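Hi Agustina Medina and everyone at Lazaridis,

Time for my February update on the Salilthorpe supply room (it's a good one, I promise!). When I wrote last, the creams and small boxes were all living together in one big heap, and finding anything took forever. We've now sorted 241 items from the Gendon delivery, and each kind of thing is getting its own bin by color.

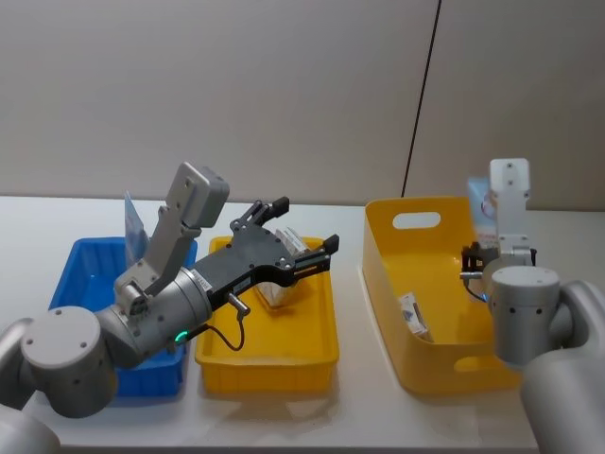
Did the new containers use up the whole budget? There's money left over, enough for 20 more bins if we stick with the same plain plastic ones. I'd like to hold off on ordering until we've finished the back shelves, if that's okay with you.

Boxes go in the shallow trays and tubes go in the deeper bins, lying down. I tried standing the tubes up for a while, but they kept flopping over and I gave up on that! We also pulled 22 items with no readable date and set them aside for Terkau to look at.
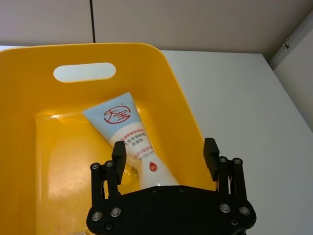 Creams and Ointments

Sorting is done except for 3 cartons that came in late. Labels with Chinese text are slowing me down a bit, so I'm putting together a cheat sheet with the product name in both languages. The bins need a wipe inside before they go on the shelf, and I'm hoping to get to that next week. Could you let me know if you still want the spreadsheet by color or by product?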